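Call for team members: memory module task, Wimura student robotics project

Applications close at the end of November

The Wimura project is looking for five new student members for the coming build period. We are a student club team based in the Galdale workshop. Our work this year is teaching a robot arm to service old desktop computers, starting with memory modules. You don't need to have worked with a robot before. You do need to be able to turn up regularly and write down what you did.

What the team is working on

The task is to take a memory module from a fixture beside the computer, carry it across to the case and seat it in the correct slot on the motherboard. The case lies on its side on the aluminium table with the cover off. The fixture is 3D-printed and holds the module lying in a long slot between raised blocks. We are on version 3 of the fixture and expect to print at least one more before the regional meet.
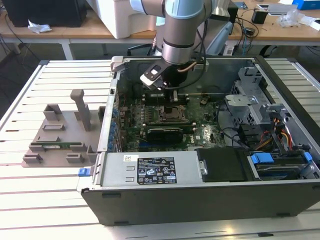 Team members work in pairs, one on the controls and one keeping the log. A session is 19 attempts, then a break, then the pair swaps. Each attempt is logged with its start position, its result and a short note if something went wrong. We are aiming for 200 logged attempts per pair by the end of the build period.

The roles

Operators (three places). You will run the arm, reset the workspace between attempts and keep the log. Training takes two evenings and is run by Stavros Pappas.

Fixture and gripper designer (one place). You will redraw and print parts as the task changes. Some CAD experience is needed. It doesn't matter which program you learned on. Current drawings are kept in Drolter, our shared file store, and you will be given access.

Vision and data (one place). You will sort the wrist camera recordings, label the slot and latch positions and report which runs can be used. Basic Python is needed. Patience is more useful than Python for the first month.

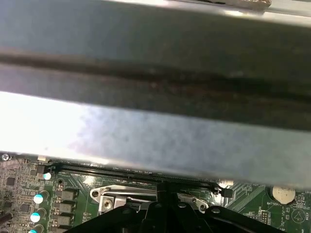

Space inside a desktop case is tight and most of the labelling time goes into close views of the slots. If you have taken a computer apart at home, mention it in your application, even if it didn't go back together.

Time commitment

Two evening sessions a week from 5 p.m., plus the regional meet. Members who miss more than three sessions without letting us know will lose their place to the next person on the list. There is no sessions roster over the exam period.

Who can apply

Any enrolled student in second year or above, from any program. First years can apply for the operator places if their course adviser agrees in writing. Places are unpaid. Travel to the meet is covered by the Kokkinos student fund, meals are not.

Safety

Everyone completes the workshop induction before touching the equipment. Closed shoes, long hair tied back, no loose sleeves or lanyards near the arm. Cases are unplugged before they go on the bench and anti-static straps are supplied.

How to apply

Send one page telling us which role you want, which evenings you are free and something you have built or repaired. Please don't send a full resumé. Applications go to Renata Huenchumán at the Galdale workshop office, on paper or through the club page. Short interviews will be held in the workshop with Renata and Lies Brouwer, and you will be shown the arm at the same time.

Questions about the operator roles can go to Stavros. For the vision and data role, ask for Sorcha Kinsella.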